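Progress report: Ondwood, season one
Prepared for Wilma Sutherland, Cernley Fund
Sunday, April 7, 2019

Dear Wilma,

What a couple of months it has been! When we last wrote, Ondwood was a pilot script, a half-promised slot and a lot of hope. We now have a full cast, a finished first episode and a place on the Sorkach summer lineup, and the whole team is walking a little taller for it.

Casting first, as I know you were anxious about the two sisters. Atieno Mrema signed for the older one in the second week, and she has been a joy from the first read-through (she knew the kitchen argument by heart and did it without the pages). Sewwandi Hettiarachchi plays the younger. We saw more than 60 people for that part, and I was starting to think we had written somebody who couldn't be played. Then Sewwandi came in, read opposite Atieno, and our casting assistant had to leave the room to cry. We offered it to her that evening.

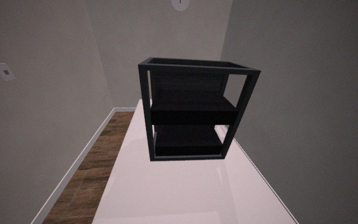
The script changes you asked for are in. Episode 2 now opens at the ferry landing, the uncle is down to one scene, and the wedding has moved to the end of the episode, where it does a lot more work. Chathurika Gunawardena rewrote the whole hospital section over a weekend and I think it's the best thing in the season. You'll have it with the next packet. The last ten pages of episode 3 are still being argued over, and I'd rather send them late than send them flat.

Filming on episode 1 wrapped two days behind schedule. We lost one day to wind at the landing and another to a sore throat that went through most of the crew. The extra cost came out of contingency, and we have moved the night shoot in episode 4 indoors to make some of it back. Chathurika says the scene is better for it, with the two of them stuck in a hallway and no view to look at. 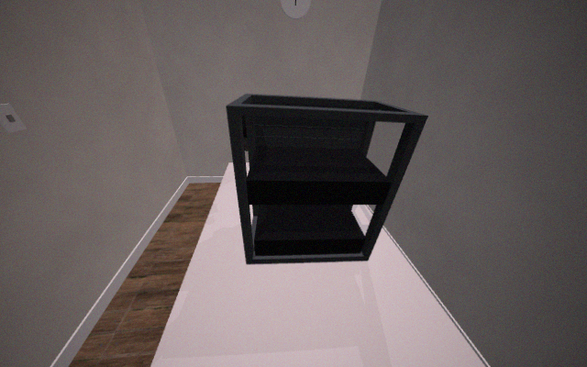

Open-frame shelving unit, dark finish.

Now the fun part. Sorkach held its press evening at the Holanda Hotel and put us on the panel straight after the cooking competition, which sounded like a terrible spot and was a great one, because the room was full and in a good mood. Atieno and Sewwandi took most of the questions. They had plainly become friends by then and kept finishing each other's answers, and the clip we showed got a laugh in a place where we'd never had one before! Afterward there were drinks on the terrace, and Orvokki Koivisto, our director, was still out there talking lenses with a reporter when they started stacking the chairs.

Several interviews came out of that evening and we are fitting them in around rehearsals.

Still open:

Music. We have a composer we love and a fee we haven't agreed on.

Title sequence. First version was too gloomy. Second one is due soon.

Premiere. Sorkach wants September for the final episode, so the start date depends on whether they run us weekly or in pairs. We are pushing for weekly.

The second payment falls due on delivery of episode 2, and the cost sheet will come with it. Please do come to the set when you're in town. Orvokki has promised you a chair and a headset, and Atieno wants to thank you in person.

With warm thanks from all of us,
The Ondwood production office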